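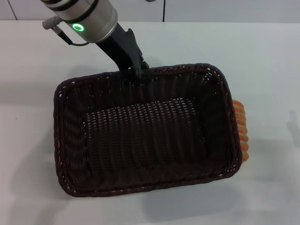 Preparación y revisión de cestas de mimbre - dos plazas

Cistdale busca dos personas para el taller de cestas. El trabajo consiste en revisar, limpiar, rellenar y cerrar cestas de mimbre destinadas a tiendas, hoteles y pedidos de empresa. Las plazas son para la nave de Brinkmann, en la planta baja, junto a la entrada de mercancías.

Cistdale vende cestas vacías y cestas preparadas. Las vacías salen sobre todo para panaderías, casas rurales y comercios que las usan en el mostrador. Las preparadas llevan producto seco, conservas, jabones o textil de cocina, según el catálogo de cada temporada. En el catálogo actual hay 78 referencias entre los dos grupos, y una parte se repite en varios tamaños.

Desde septiembre el taller está organizado en dos zonas: la mesa de revisión y la línea de relleno. Quien entre pasará por las dos y después trabajará en la que haga falta cada semana.

Tareas en la mesa de revisión

- Sacar las cestas de su embalaje y comprobar modelo, color y medida con el albarán.
- Revisar el borde trenzado en todo su recorrido, por dentro y por fuera. Las puntas sueltas se cortan a ras con el alicate pequeño. Si el trenzado está abierto, la cesta se aparta con etiqueta amarilla.
- Comprobar que el fondo asienta bien sobre la mesa. Las cestas que cojean van a la estantería de segunda.
- Pasar el cepillo por el tejido y retirar el polvo del interior. En los modelos oscuros hay que mirar también las esquinas, donde se acumula el serrín del transporte.
- Anotar en la hoja del lote las cestas apartadas y el motivo.
- Colocar las cestas revisadas en su balda, encajadas por tamaños y con papel entre una y otra.

Tareas en la línea de relleno

- Preparar la base con papel o viruta según la ficha del pedido.
- Colocar los productos en el orden indicado: lo pesado abajo y al centro, el vidrio separado entre sí, las etiquetas hacia el frente.
- Poner funda, lazo o celofán cuando el pedido lo pida.
- Pegar la etiqueta de destino en la caja exterior, nunca sobre el mimbre.
- Avisar cuando una referencia baje del mínimo marcado en la balda.
- Dejar la mesa despejada al terminar el turno y el suelo barrido.

Las fichas de pedido las prepara la oficina de Plirkance, que lleva también la atención a clientes. Llegan impresas a primera hora. Si una ficha no coincide con lo que hay en la balda, se consulta por teléfono antes de cambiar nada. Las sustituciones por cuenta propia han dado problemas con clientes de hotel y ya no se admiten, ni siquiera entre tonos parecidos - el marrón oscuro y el nogal se piden por separado.

Qué pedimos

- Cuidado con las manos y con el material. El mimbre se marca y se parte si se apila con prisa.
- Leer y escribir en español con soltura suficiente para seguir una ficha y rellenar una hoja de lote.
- Poder pasar buena parte del turno de pie. Hay taburetes altos en la mesa de revisión, pero en la línea de relleno apenas se usan.
- Puntualidad.
- Distinguir bien los colores, en especial los marrones y los naturales.

No hace falta título ni experiencia en cestería. Se valorará haber trabajado en floristería, en envoltorio de regalo, en almacén de menaje o en un obrador con venta al público. También se valorará saber hacer reparaciones sencillas con médula o mimbre fino, aunque las reparaciones de borde se envían al taller de Skillach y no forman parte del puesto.

Para personas con alergia al polvo vegetal o a la paja, conviene saber que en la zona de desembalaje hay polvo a diario. Se facilitan mascarilla y guantes, y hay extracción sobre la mesa, pero no lo elimina del todo.

Qué ofrecemos

- Contrato de campaña de 3 meses, con posibilidad de pasar a plantilla al terminar.
- Jornada completa en turno de mañana. En las semanas de más pedidos puede haber refuerzo de tarde, voluntario y pagado como hora extra.
- Salario según convenio, con un plus de campaña de 95 euros al mes.
- Formación al empezar, dentro del horario y pagada desde el primer día.
- Ropa de trabajo, guantes y alicates. Quien prefiera usar sus propias herramientas puede traerlas.
- Descuento en cestas del catálogo y en las de segunda.

La nave tiene comedor con microondas y nevera, taquillas y aparcamiento para bicicletas. El autobús para en la entrada del polígono y desde allí se llega andando. El aparcamiento de coches se comparte con otras empresas y por la mañana suele llenarse pronto.

Cómo es la prueba

Las personas preseleccionadas harán una prueba práctica en el taller. Se entrega un lote pequeño de cestas y una ficha de pedido. Hay que revisar el lote, apartar lo que no esté bien y preparar una de las cestas siguiendo la ficha. No se cronometra. Miramos que no se pase por alto ningún defecto en el borde y que el contenido quede firme al mover la cesta.

Después de la prueba hay una entrevista corta en la misma nave, con preguntas sobre disponibilidad y trabajos anteriores. Comunicaremos el resultado por teléfono o por correo, también a quienes no sean elegidos.

Cómo presentarse

Hay que enviar un currículum de una página como máximo y unas líneas en las que se indique:

- si se prefiere la mesa de revisión, la línea de relleno o es indiferente;
- la fecha en que se puede empezar;
- si se está disponible para refuerzo de tarde;
- un teléfono de contacto y la franja en la que se puede llamar.

Las candidaturas se envían con el formulario de la página de empleo de Cistdale, eligiendo la opción "Taller de cestas". También se pueden entregar en papel en la recepción de Brinkmann, en sobre cerrado y con esa misma referencia. No se recogen currículums en la oficina de Plirkance.

El plazo termina el 23 de noviembre de 2018. Las solicitudes que lleguen más tarde se guardarán para la campaña siguiente si la persona lo autoriza por escrito.

Quienes ya trabajaron en campañas anteriores pueden presentarse de nuevo y no tienen que repetir la prueba, solo enviar el formulario con sus datos al día.

Para dudas sobre el puesto se puede escribir desde el mismo formulario, marcando la casilla "Consulta".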